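Grododance – Lista de verificação de segurança da sede, com comentários
29 de outubro de 2022
Preenchida por: Ximena Lucero
Acompanhou: Markos Kokkinos

Queridos alunos, professores e famílias, segue a verificação que fazemos antes da temporada de espetáculos. Escrevi os comentários com calma, porque na última vez muita gente me parou no corredor querendo saber o que significava cada "pendente" – e eu gosto da conversa, mas assim todos ficam sabendo ao mesmo tempo!

1. Entrada e corredor
Porta principal abre para fora sem esforço: CONFORME
Piso sem desníveis: CONFORME
Passagem livre até as salas: PENDENTE
Comentário: o corredor está muito melhor do que em agosto, mas ainda encontramos mochilas encostadas na parede do bebedouro. Peço com carinho que usem os ganchos, inclusive os mais altos, que quase sempre estão vazios.

2. Sala grande
Barras firmes na parede: CONFORME
Espelhos sem trincas: CONFORME
Linóleo bem colado: NÃO CONFORME
Comentário: a emenda perto do piano levantou de novo. O Markos passou fita nova e ficou direitinho, só que fita é fita, e já pedimos orçamento à Lekota para refazer aquele trecho. O valor veio em 759 reais, com a cola incluída. Até lá, as aulas de ponta ficam do lado das janelas.

3. Parte elétrica e equipamentos
Quadro de luz identificado: CONFORME
Tomadas com tampa: CONFORME
Extensões fora da área de dança: PENDENTE
Aparelhos desligados da tomada antes de abrir ou limpar: CONFORME

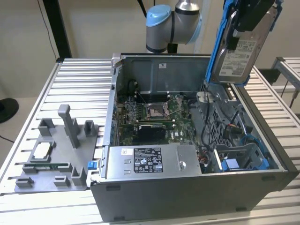

Comentário: falta trocar a extensão que alimenta o som, aquela branca, comprida, que atravessa atrás da cortina. Ela funciona, mas o plugue está frouxo e eu não fico tranquila. A nova deve ter cinco metros e ser presa no rodapé. Quem fecha a sede à noite, por favor, desligue também a régua do escritório – o botão fica do lado de baixo, e é fácil esquecer.

4. Incêndio e saída
Extintores na validade: CONFORME
Luz de emergência acende no teste: CONFORME
Lotação afixada na porta: NÃO CONFORME
Comentário: a placa da plateia, de 300 pessoas, caiu durante a pintura e foi parar dentro de uma gaveta. A Nokuthula Fourie já achou e vai parafusar de volta.

5. Vestiários e primeiros socorros
Tapetes antiderrapantes: CONFORME
Maleta completa: PENDENTE
Comentário: faltam gaze, esparadrapo e uma bolsa de gelo. As tesouras voltaram, obrigada a quem devolveu! No vestiário pequeno, o banco balança um pouco; o Johannes Makhubela apertou dois parafusos e pediu que ninguém suba nele para alcançar o armário.

Os itens pendentes serão vistos outra vez antes do ensaio geral. Se repararem em alguma coisa que me escapou, deixem um bilhete na caixinha da secretaria, com o nome da sala.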